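Workshop > Furniture Care > Softwood Tables

How to Look After a Pine Table Without Becoming Its Servant

Pine is a friendly wood. It is cheap, it smells nice when you sand it, and it dents if you speak to it sharply. If you bought a pine table because it looked relaxed and easygoing, you have confused the table's looks with its needs. I have owned one for nine years and most of what follows I learned by doing the other thing first.

Find out what finish you have

Put a drop of water on the underside and wait five minutes. If it beads up, there is varnish or lacquer on there and your life is simple. If it soaks in and leaves a dark spot, you have oil, wax or nothing, and you should read the rest of this page. 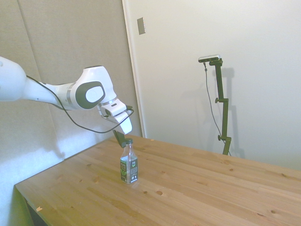
Varnished tables want a damp cloth and a dry one. Stay away from the spray polishes that promise a deep shine. They build up, and one October you find yourself scraping it off with a plastic card while your family eats in front of the television.

Rings from bottles and glasses

A pale ring usually means moisture in the finish. Try these in order, and stop when one works:

1. Leave it alone overnight. Plenty of rings fade by themselves, which is annoying if you have already bought something.
2. Lay a dry cotton cloth over it and press with a warm iron, no steam, for a few seconds at a time.
3. Rub a little paste wax along the grain with a soft cloth.

A black ring has gone into the wood and needs sanding. My neighbor Meenakshi Sandhu swears by a bowl of fruit placed on top, and I have no argument against it.
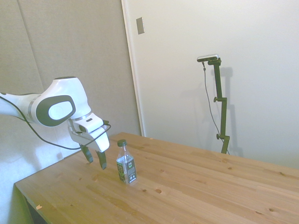
A small plastic bottle on pale pine, knots and all.

Knots, chips and edges

Knots are harder than the wood between them, so sand with a block and keep it flat. Use your fingertips and you will dig out the soft parts and end up with a relief map. Small chips along an edge can be eased with fine paper wrapped around a scrap of wood. Two or three light strokes, then quit. Filler on pale pine looks like filler, forever.

Re-oiling

Wipe on a thin coat, wait 15 minutes, wipe off everything you can. It will seem like you have removed all of it — good. Spread the oily rags flat outdoors to dry before you throw them out. They can catch fire by themselves when bunched up, and I am not being funny about that one.

Filed under: Wood, Tables, Stains and Regrets

More from the workshop
Wobbly Legs and What to Shove Under Them
Wax or Oil: Pick One and Stop Reading
Sanding Blocks You Already Own
Getting Candle Wax Out of the Grain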